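Is the Gilberg two-arm simulator kit worth paying for?

Posted 13 July 2024 by listarville_shed

I've been using the trial of the Gilberg home robot simulator, the one Hendricks sells as a download. You get a two-armed robot, some furnished rooms and a set of tidying jobs. The full licence is 746 pounds and the seller says it will "prepare you for real hardware". I have my doubts. So far I've mostly been opening and closing a gripper with nothing in it.

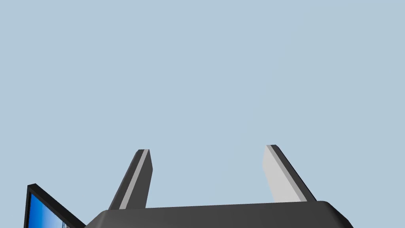 The trial lasts 14 days and I've used most of mine up. The controls are fine. What bothers me is that the surfaces are so plain — no scratches, hardly any texture — and I can't see how anything trained on that would cope with my spare room. Has anyone gone from this to a real arm?

detden_dave

I bought it last July. The joint limits seem sensible and it doesn't crash much, I'll give it that. The advert promises up to 2,322 practice tasks, but plenty of mine were the same job with the furniture shifted a bit. Ask them for the task list before you hand over any money. 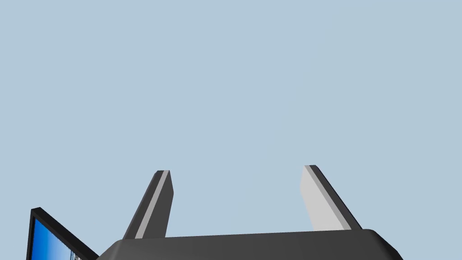
Can you use the licence on a second computer?
Only if you release it from the first one in the account page, and mine took two goes before it let me.

As for real hardware, I tried my settings on a club arm and had to redo the grip force from scratch. The reaching part carried over better than I expected. I wouldn't pay full price again.

slowgripper

depends what you want it for. fine for learning the menus

tin_elbow

I'd hold off. The bedroom is the best room in the pack and worth loading before your trial ends, as it gives both arms something to work around. Try the wrist view and then the wider one, and see if you can judge distance in either. I couldn't.
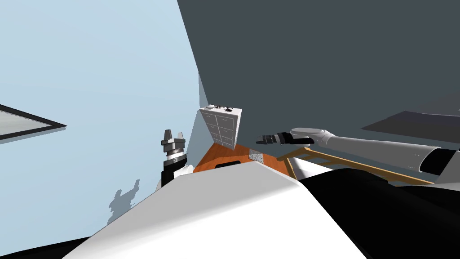

Bedroom with the dresser, both arms in view.

The bundle with the extra rooms is 1,068 pounds, and I've yet to hear from anyone who thought the extra rooms were worth it. Support did reply to me, but with a link to the manual I'd already quoted to them.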